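Zonville Boards > Home & Shop Automation > Can a two-arm cell do the dishes yet?

Page 1 of 1

nakel_tech
Posted 12/28/20
Splitting this off from the vacuum thread. The claim there was that household chores are solved once the price of arms comes down. I disagree. A robot vacuum works in two dimensions and is allowed to bump into things. Putting a bowl in a dish rack has a tight slot, a curved rim and a surface that chips. I would like to hear from people who have run one, with figures if possible.

S. Salehi
Ran bowl loading for most of May. 486 attempts, two position-controlled arms, no force sensing at the wrist. The grasp was seldom the problem. Most failures came at release: the fingers open, one pad drags on the glaze, and the bowl rolls out of the slot. Slowing the opening helped. Changing the approach angle helped more.

pirvu_a
What was the cycle time? A person racks a bowl in 2 seconds without looking at it.

S. Salehi
486 attempts does not give you one clean number, as we changed the speed limits partway through. Much slower than a person in every configuration. I would not quote it as a product figure.

pirvu_a
Then the answer to the thread title is no.

skiserance
Depends on what you mean by "do." If the arm runs while I am at work, I don't care whether it takes seven minutes a bowl. I care whether I come home to broken ceramic. Throughput is a shop-floor number and people keep applying it to kitchens.

nakel_tech
Fair, but unattended is the harder requirement. On a shop floor someone clears the fault and presses reset. At home a dropped bowl stops the job until evening, or the arm carries on over the pieces.

Ha-neul M.
Agree with nakel_tech. Also, most results I read use one type of bowl in one starting position. Change the pattern on the glaze and the detector can shift its rim estimate. Plain colors and busy prints should be reported separately. So should an upright bowl on the table and one already leaning in the rack, because the second leaves much less room for the fingers.
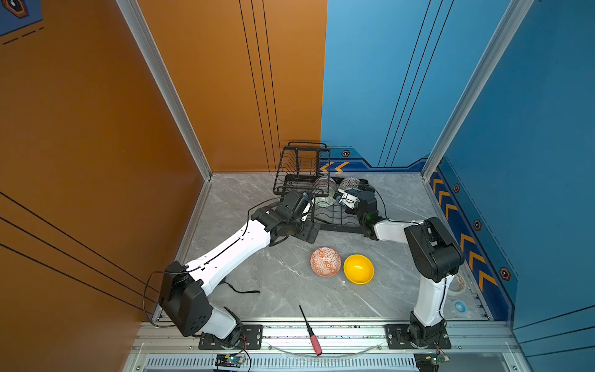

Right gripper on the blue-and-white bowl at the rack. Orange-and-white and yellow bowls on the table in front.

Grip on the rim at the rack is the case I mean. The finger has to fit between the ceramic and the wire, and there is a second bowl in the slots next to it. Any error in rack position goes straight into contact force.

S. Salehi
Matches what we saw. We re-taught the rack position every 10 runs and still got drift.

pirvu_a
Why not bolt the rack down?

S. Salehi
We did later. It fixes the drift and weakens the claim. Household racks move.

skiserance
Mine could be screwed to the counter tomorrow. I don't see why the machine has to take all of the adaptation. Dishwashers got a fixed rack and everyone accepted it.

nakel_tech
A dishwasher still has a person loading it. I'll start a table of failure types if people send logs. Please list gripper pad material, bowl diameter and whether the rack was fixed.

Ha-neul M.
Will send mine. Silicone pads, rack not fixed.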